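Rasport
Communiqué de presse
Sports de combat -- Lutte
Partager

L'Open de lutte de Wultow s'offre un troisième tapis, un nouveau règlement médical et, enfin, des douches chaudes

Wultow, août -- L'Open international de lutte de Wultow revient vendredi au palais des sports Benavides, avec 300 engagés, trois tapis et une ambition que les organisateurs qualifient de raisonnable, ce qui dans la bouche d'organisateurs de lutte veut dire que la dernière finale devrait se terminer avant minuit. L'an dernier, elle s'était achevée à 0 h 40 devant les parents du vainqueur, ceux du vaincu et un agent de sécurité devenu depuis un fin connaisseur du passage arrière.

La compétition, ouverte aux seniors et aux moins de 20 ans, réunira les trois styles : lutte libre, gréco-romaine et lutte féminine. La pesée aura lieu à 7 h 30 précises. Le mot « précises » figure en gras dans le règlement, à la demande expresse du directeur du tournoi, Ragnvald Granström.

« Nous avons entendu toutes les explications possibles sur la circulation en centre-ville, déclare ce dernier. Je les trouve souvent très bien écrites. La balance fermera quand même à 8 heures. »

Un plateau relevé, une salle qui l'est un peu moins

Le palais Benavides peut accueillir 2 139 spectateurs assis. C'est en tout cas ce qu'affirme la plaque de l'entrée, dont la précision force le respect. La tribune nord, fermée au public pendant deux saisons pour des travaux de toiture, rouvre à cette occasion. Les places y restent non numérotées et les coussins à la charge du spectateur.

Sur le tapis central, l'affiche la plus attendue est celle des 86 kg en lutte libre, où le Gallois Osian Foulkes remet son titre en jeu. Foulkes l'avait emporté à la dernière édition sur une sortie de tapis à quatre secondes du terme, décision examinée trois fois à la vidéo et commentée bien davantage dans les bars voisins.

« On m'a expliqué tout l'hiver que j'avais eu de la chance, indique le tenant du titre. Je viens donc en reprendre. »

Règlement médical : le sang, toujours sur le chronomètre

Principale nouveauté de cette édition, le service médical disposera d'un poste au bord de chaque tapis, et d'une salle de soins attenante à la zone d'échauffement. Jusqu'ici, un lutteur à l'arcade ouverte devait traverser le hall, passer devant la buvette et prendre l'escalier de service, parcours que plusieurs athlètes jugeaient plus éprouvant que le combat lui-même.

Les plaies simples seront refermées sur place à l'issue du combat. Les soigneurs des clubs peuvent demander le protocole complet auprès du secrétariat, ainsi que la liste du matériel qu'ils doivent apporter eux-mêmes. Le ruban adhésif d'électricien n'y figure plus.

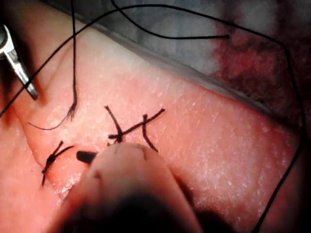
Billetterie et accès

Les billets sont en vente sur le site de Rasport et aux guichets du palais. L'entrée est gratuite pour les licenciés de moins de 12 ans accompagnés d'un adulte, lequel paiera, lui, plein tarif. Un contingent de 200 places est réservé aux clubs de la région, qui ont jusqu'à mercredi soir pour se manifester.

Les portes ouvriront à 9 heures. Les qualifications débuteront à 10 heures sur les trois tapis, les demi-finales à 16 heures et les finales à 19 h 30 sur le seul tapis central. La ligne de tramway 2 dessert l'arrêt Benavides. Le parking est petit et le restera.

La restauration est confiée à Javano, torréfacteur local et nouveau partenaire de l'Open, qui servira du café toute la journée et s'est engagé à ne pas l'interrompre pendant les finales. Les amateurs de saucisses retrouveront le stand habituel, à l'endroit habituel, avec la file habituelle.

Les douches des vestiaires, enfin, ont été raccordées à une nouvelle chaudière. L'organisation, prudente, conseille de ne pas toutes les ouvrir en même temps.

Médias

Les demandes d'accréditation sont à adresser au service de presse de Rasport avant mercredi midi. Les photographes sont priés de rester derrière la ligne rouge -- elle a été repeinte, l'argument de l'an dernier ne tient plus. Une zone mixte sera installée au pied de la tribune nord. Ragnvald Granström s'y tiendra à la disposition des journalistes après les finales, quelle que soit l'heure.

Contact presse : Rasport, bureau de l'Open de Wultow, palais des sports Benavides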